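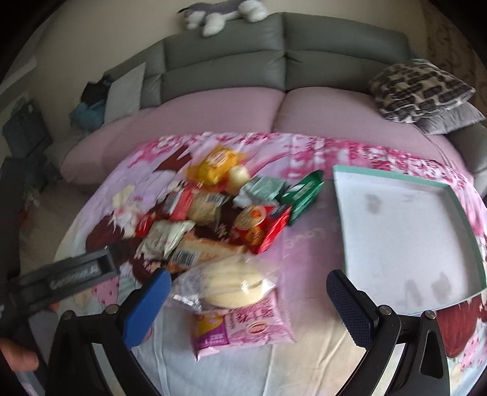

Workshop > Chores > Grasping > Sorting a snack pile

How to teach a gripper to put the snacks away

June 2023

Can a machine put away the groceries yet? My answer this year is "some of them, slowly, and I can't stop watching." A heap of packaged snacks is a wonderful thing to practice on. It looks like the easiest chore in the house and it has nearly everything in it that gives a gripper trouble: clear bags, shiny wrappers, soft bread, and a pile where every item leans on some other item.

This page walks through how I set up the snack chore, start to finish. You need a two-finger gripper you can hold in your hand for the teaching part, an arm that can carry the same fingers later, and a shallow box or lid for the items to go into. I run mine on the Covent arm with the Linduvholm training scripts, but nothing below depends on them.

Before you start

Pick a soft surface. I know, everyone starts on a bench. But on a bench the fingers hit something hard when they go too low, and the policy never learns to deal with a surface that gives. On a mattress the fingers sink in and push up folds of sheet, and now you have a real household problem! A busy print is good too. If the camera can only find a packet on plain white, you haven't got very far.

Mix your packaging. Try to have at least one bagged bun, one flat packet, one wrapped slice of cake and a bag of several rolls. They all fail differently, and I'll get to that.

Step 1. Make the pile

Tip everything out of a shopping bag and leave it how it falls. Please don't arrange it. My first batch of demonstrations was useless for this very reason: I had laid the packets out neatly with gaps between them, and the arm learned to look for gaps.

Put the box or lid beside the pile, close enough that you can reach it without stretching. Move it to the other side every so often.

Step 2. Record the demonstrations

Hold the gripper as you would a pair of kitchen tongs and go slower than feels natural. Come in from above, open wide, close, lift, pause for one breath, then move across and let go low over the lid. That pause matters a lot. It gives you a clean stretch of video where the item is off the pile and nothing else is happening, and it makes checking the recordings so much quicker later on.

Take whatever is on top. It's tempting to dig for the easy packet, and if you dig, the arm will dig.

I recorded 300 pickups before training anything, spread over a few evenings. You could start with fewer and see what you get.

Step 3. Learn the three grips

Bagged buns: go for the bread, with the fingers on either side and a light squeeze. Pinching the loose plastic works until the bun swings, and then it can knock two other things onto the floor.

Flat packets: tilt the gripper and catch an edge. If the packet lies flush against the sheet, press one finger down next to it so the fabric dips and the edge comes up. I was so pleased when the arm picked up this trick from the demonstrations (I may have shouted).

Bags of rolls: take the bag by its middle, never a corner. The weight shifts as it lifts and a corner grip lets it spin.

Step 4. Train, then test on a new pile

Always test on a fresh heap. Swap in a few items the arm hasn't met. In my last long test the arm made 1153 attempts across many piles, and the most common mistake by far was grabbing two wrappers at once. Sheet grabs came next. Crushed cake was third, and I ate the evidence.

If you see a lot of double grabs, go back to Step 2 and record more pickups where two packets overlap. Adding 17 of those did more for me than a whole weekend of changing settings.

So, can it do the chore?

For a pile like this, with somebody in the room, nearly. It takes me under a minute to clear the lot and it takes the arm 8 minutes on a good run. It can't yet tell an empty wrapper from a full packet with any confidence, and it has no idea which things belong in which cupboard. I'm working on the wrapper question next, using the Politis fingertip sensor, which should feel the difference even when the camera can't see it. I started on that in February and the early results are promising enough that I keep buying more buns.

Zisach Workshop Notes | Contact | Copyright 2023 | Back to top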